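4.2 Before you begin folding

1. Sit down comfortably with the garments laid out on the bed in front of you, and give yourself a good 5 minutes to settle in.
2. Wipe both lenses on the Carker gripper with a dry cloth, please, however clean they look!
3. Keep the strap and any tags well clear of the fingers.
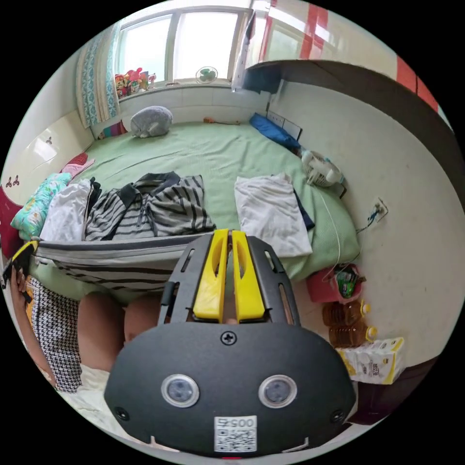
Fig. 7. Hand-held gripper at the bedside, fingers nearly closed.

Caution: move trailing cords out of your reach before you start, and never pull cloth free of the fingers by force.

Note: rest your wrist after every 30 folds (we do mean it).

Related
Charging and storage
Cleaning the fingers

We use cookies to remember your settings. Accept

© Carker. Back to top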